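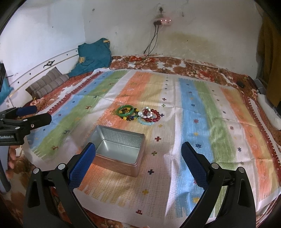
Figure 2. Open tin and bracelets on the striped bed cloth.

4.2 What counts as put away?

Studies of household sorting tend to treat a container as the end of the story. Once an item is in the box, it is scored as stored. We doubt this. A tin with no lid, set down on a bed, is at best a halfway stop, and the Lerasness coding scheme has no category for it. Of the 2325 entries in our set, 189 concern jewelry or other small ornaments, and most of our coding disputes came from that group.

Part of the trouble is the unit. A strand of beads is one object to the person who wears it, but the Falten checklist would have us score by material, so that a bangle and a beaded bracelet fall under different headings even when they lie one over the other.

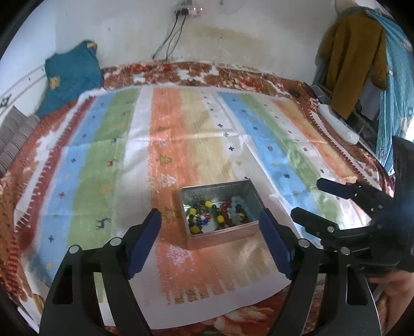

Mixed heaps make this worse. When strands share a tin with marbles and small bits of glass, two coders can agree on every item and still disagree on whether the tin is sorted. The Dandine manual calls such a tin "resolved" - a word we find too generous. Mixing may be a choice, or it may be what happens when one tin is handy. The entries alone do not tell us which.

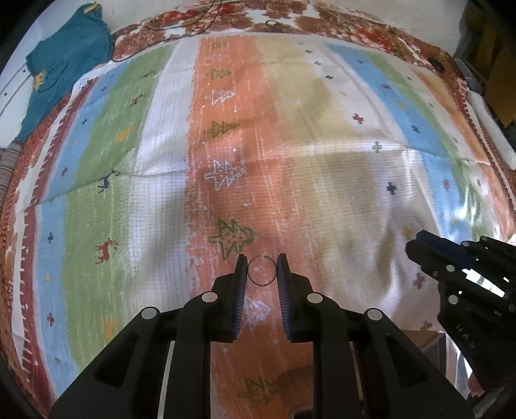
S. Arnardóttir

Single thin items raise a separate doubt. A dark ring on a plain sheet is easy to find, but on a cloth with stripes and rows of small figures it has to compete with the pattern. Earlier work reports search times without saying what the items were lying on, and we see no good reason to pool those times with ours. We therefore leave them out of Table 4.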